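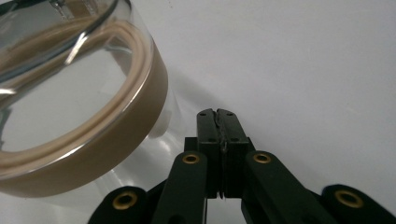 Clear glass container with tan band, Nondthorpe kitchen

Progress report to the Lacerda fund, August
Prepared by Cleiton Cordeiro, Clurno refill pantry

We have had a really good stretch! The switch from plastic tubs to glass is well ahead of where I expected it to be, and the shelves are a pleasure to work at now (you can see what's running low from the doorway).

Containers in use: 73 of the 87 budgeted. The remaining 14 are on order from Jestero and should reach us next month.

Breakages: 2, both at the sink. We've put a rubber mat down there and had no trouble since.

The banded style is everyone's favorite so far. People find it easier to hold with damp hands, and I'd love to order the last batch in the same style if you're happy with that.

Still to do: labels for the dry goods, a second drying rack, and 3 short training sessions for the new evening crew. Spending is within the grant. Receipts will follow with the next report, along with the shelf plan you asked for.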